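Ruppert Lodge to Reopen in September With Eight Guest Suites

By Birgit Wegener
13 March 2026

12 shares | 3 comments

The Ruppert Lodge, a lakeside hotel founded in 1855, will receive guests again in September following a full renovation of its main house and grounds. The operator, Ekora Hospitality, confirmed the schedule on Friday and said reservations will open to returning guests first.

The property will offer eight suites in the main house and three cabins near the shore. All rates will include breakfast, guided walks and use of the boats. Children are welcome in the cabins, while the main house will be reserved for adults.

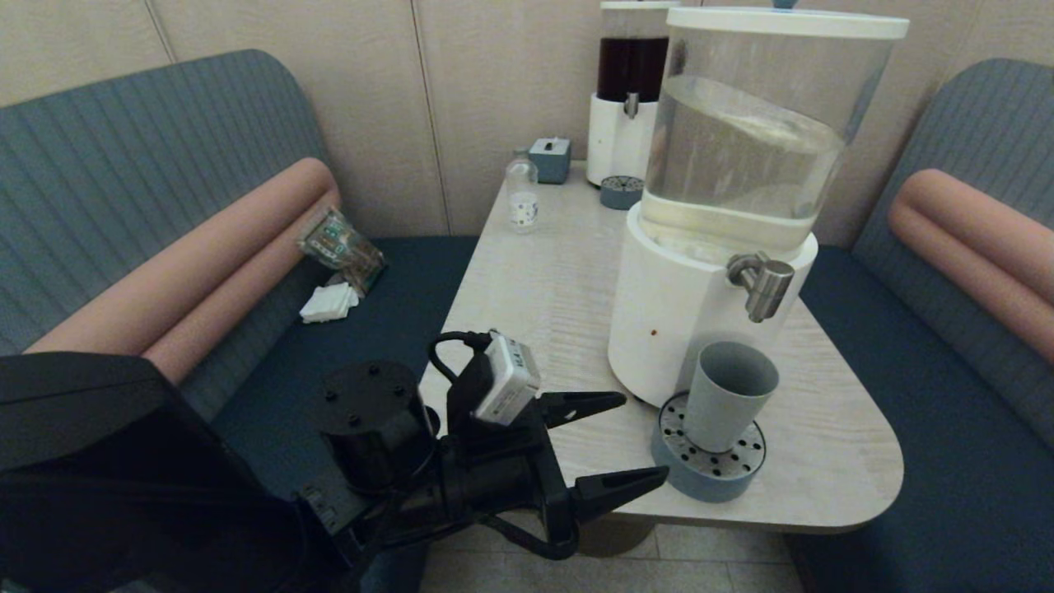
A water dispenser and cup on a table beside booth seating.

Dining will remain central to the stay. The restaurant, to be named Alto, will serve a fixed evening menu built on lake fish, game and vegetables from the kitchen garden. Lunch will be informal and may be packed for guests who plan to spend the day on the trails. Outside diners will be admitted on weekends, subject to space.

"Our guests have asked for longer stays and fewer set hours," said Knut Janssen, general manager of the lodge. "The new program gives them both. Breakfast will be served until noon, and the walks will leave when the party is ready."

Mr. Janssen joined the lodge last year and has overseen the hiring of the new kitchen and guiding teams. Most seasonal staff who worked at the property before it closed have been offered positions.
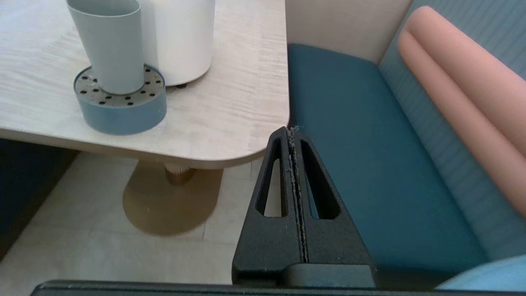
The lodge will also manage access to the Givent Trail, a marked route that begins behind the boathouse and climbs through pine forest to a ridge above the lake. The full circuit takes most of a day. A shorter path, suitable for older guests and families, will follow the shoreline to the old ferry landing.

Visitor numbers on the trail will be limited to 100 per day during the first season. Day visitors will be able to request a pass online – lodge guests will receive theirs at check-in. Dogs will be permitted on the shoreline path only.

Ekora said the lodge will stay open through the winter, with snowshoe walks replacing the boat program once the lake freezes. Winter rates will be published at a later date.

Related
Night Trains Return to the Northern Lakes
Where to Stay for the Fall Colors
Small Hotels With Serious Kitchens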